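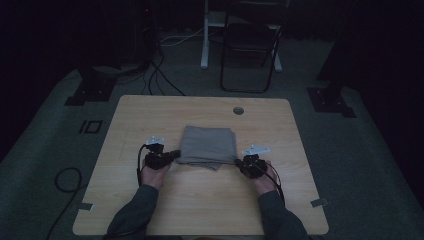

Week 4 is where the course finally gets to the part I like best, what happens to a job when some of its movements are handed to a machine. Most textbooks start with the robot. We are going to start with the hands, and with about the plainest task there is, folding a piece of cloth. A gray cloth folded into a neat rectangle on a table looks like nothing much, but think of what it takes to get there and keep it square, and then think of doing it with a gripper in each hand instead of your fingers, one on either side of the bundle. You lose the fingertips. You lose the feel for where one layer stops and the next begins. What is left is what a machine would have to work with, and it's a great way to find out how much skill was sitting in the job all along!

Reading for this week: the Wustico case (course packet, section 3) and the short piece on the Hudau plant. Please read Wustico first.

The Wustico case

Wustico is a commercial laundry in Bremden. It washes for hotels and clinics, and the folding room has 16 people on the day shift. Before the change, everyone did everything: sorting, feeding the flatwork line, hand folding, stacking, wrapping. The company then brought in machines for the sheets and began preparing to automate the small pieces as well.

Sheets were the easy part. They are big, flat and all alike, and a machine can hold them by the corners. Small pieces are another story. They arrive crumpled, in mixed sizes, some with a hem that has started to curl, and a person sorts all this out without noticing. When the packet talks about "recorded handwork," it means people doing the task themselves, again and again, with tools that match what the machine will have, so that the movements can be learned from. Somebody has to be good at folding for this to be worth anything. I find that wonderful, and also worth arguing over, and we will do both in section.

What changed for the people

Keep these four headings in your notes. They come back in the Hudau reading and again on the written assignment.

Pace. On the old line the folders set the speed between them, and it drifted through the day. After the sheet machines came in, the machine's rhythm reached the stacking tables. Some workers liked the steadiness. Others said they could no longer get ahead a little and then rest a little.

Body. Less reaching and shaking out of heavy wet sheets, which the older workers in particular were glad of. More standing in one place. The packet has the comments from the staff survey and they are lively reading – look at the ones on shoulders and feet.

Skill. This is the big one. Folding had never been written into anybody's job description as a skill, and the pay grade showed it. Once the company needed people to demonstrate it, the same work had a name and training hours attached. Did the pay follow? Partly. Read the grade table carefully, including the footnote.

Talk. Hand folding at Wustico was done at facing tables, and people chatted. The new layout put them in a row. It sounds small, and it was the most common complaint in the survey.

A term to know: residual work

Residual work is whatever is left for people after the machine has taken the regular cases. At Wustico it means the torn pieces, the stained ones, the odd sizes and the jams. Each one is more interesting than a plain towel, and a whole shift of them is more tiring. Try to hold on to both halves of that when you write.

Tomaszewski's chart of the task (packet, page 108) splits one fold into its steps. Go through it with a dish towel at your kitchen table. Then do it again holding a pair of salad tongs in each hand. I mean it, please try it, and write down where you got stuck. Most people have trouble with the second layer.

For section

Bring a half page on a job you have done yourself. Pick one movement in it that you never had to think about, and say who would lose and who would gain if a machine took it over. Restaurant, warehouse, babysitting, anything is fine.

Also bring one question for the Hudau piece. That plant asked its workers before choosing the equipment, and Wustico asked afterward, so have the dates from both cases in front of you when we compare them.

The written assignment is 3 pages, double spaced. Drafts are welcome in my box before then, messy ones too.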